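夹纸的规矩，终于写成一页了！

九月这一个月，我几乎都泡在 Indenton 的小实验间里，跟薄的、软的、一捏就变形的东西较劲。做金属件的时候大家都有现成的规范，力多大、速度多快，翻手册就行；轮到纸，手册一页都没有。于是我和 Thư Nông 决定自己写，先叫它“Diệp 守则”，写满一页就停笔，多一行都不许（她很坚持，我后来也服气了）。

第一条是夹哪里。折纸件只夹折叠层最多的地方，也就是中间那道脊的根部，翅面一律不碰。翅面只有一层，指尖稍微偏一点就会压出一道新折痕，之后怎么抚都抚不平。夹脊根还有个好处：两边自然张开，腕部相机一眼就能看出左右歪没歪。
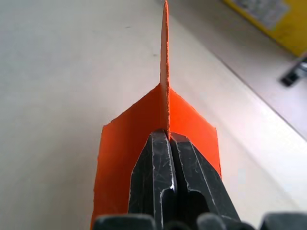
橙色折纸件，两指夹在脊的根部，两翼向两侧张开。

第二条是指尖检查。以前我们习惯“看着还行就继续用”，现在改成每 2000 次夹取停一次，擦干净，对着灯看棱边，涂层磨亮的位置记在表上。划痕本身不算不合格，起毛刺才算，用指甲轻轻刮过去，挂手就换。到 3000 次，不管好坏都拆下来量一遍平行度。Thư Nông 原来想定得更密，我嫌麻烦，吵了一个下午，最后各退一步。

第三条我最喜欢：纸边也要写进记录！毛边、裁切边、撕边分开记，不要只写“纸，橙色”。毛糙的边在图像里轮廓发虚，检测框会跟着飘，过两个月回头查数据，没有这一栏根本说不清误差从哪来。我们翻旧记录，678 条里有 38 条只写了一个“纸”字，全部退回重填，其中大半是我自己写的……

第四条是台面。每换一批纸就重新拍一张空台的底图，工作区以外的盒子、夹子可以放，但位置要在底图里，中途不许挪。这一条听着啰嗦，执行起来只要半分钟。

还没定下来的是松手高度。Evalden 那边的朋友主张贴着台面再松，我倾向留一点点空隙，让纸自己落。两种都有道理，我打算下周各跑一组，把曲线贴上来。另外 Brodness 的软指垫也想试试，夹力上限估计得另写一版。

守则全文还在改错别字，想要草稿的留言就行，尤其欢迎做过布料和薄膜的朋友来挑毛病！

联系我 | 转载请注明出处 | 版权归作者所有 | 返回顶部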